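Table covering

A table covering is a sheet of cloth, plastic, paper or other flexible material laid over the top of a table. It may protect the surface from scratches, heat and spills, hide a worn top, or serve as decoration. Coverings used only at meals are usually called tablecloths. Those left in place all day are often called table covers or, when made of coated fabric, oilcloths.

History

Woven linen cloths were used on dining tables in Europe from the Middle Ages. In wealthier homes they were long enough to reach the floor and were changed between courses. Plain households used shorter cloths or none. Cotton became common in the nineteenth century as machine weaving brought prices down.

Oilcloth, made by coating cotton or linen with boiled linseed oil, was the first widely sold covering that could be wiped instead of washed. It cracked along folds and had a strong smell when new. Vinyl-coated cloth largely replaced it in the twentieth century, although the older name stayed in use in many places.

Materials

Linen and cotton absorb liquid and can be washed at high temperatures. Polyester dries quickly and creases less, but does not soak up spills well. Plastic coverings are sold either as a single film or with a fabric backing, which keeps the sheet from sliding and softens the sound of dishes.
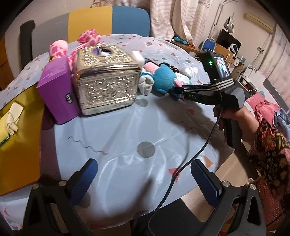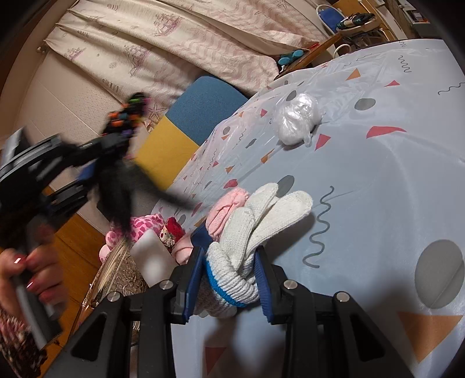
Household items on covered tables

Weight is normally given in grams per square meter. In her guide to household textiles, Nathalie Leemans puts light backed vinyl at 128 and heavy grades at 300, with most kitchen coverings falling between the two. Thin film is lighter and is often treated as disposable.

Sizes and drop

The part of a covering that hangs below the edge of the table is called the drop. For everyday use it is kept short enough to clear the laps of people sitting down. Formal cloths hang lower. To find the length needed, the drop is doubled and added to the length of the table. A cloth 266 centimeters long, for example, gives a drop of 33 centimeters at each end of a table 200 centimeters long.

Plastic coverings are often cut from the roll and left unhemmed. The Zandberg pattern books, used by cloth merchants to record stock designs, list small florals, checks and fruit prints as the usual choices for kitchens, with plain colors kept for workrooms.

Care

Coated coverings are wiped with a damp cloth and mild soap. Bleach and solvents can dull the surface or lift the print. Hot pans may melt or mark vinyl, so a trivet is needed. Creases from packing usually relax after a few days on the table. Covers are stored rolled, with the printed side outward, to avoid permanent fold lines.

See also

Oilcloth
Place mat
Table runner
Table skirt

Last edited 2024-03-03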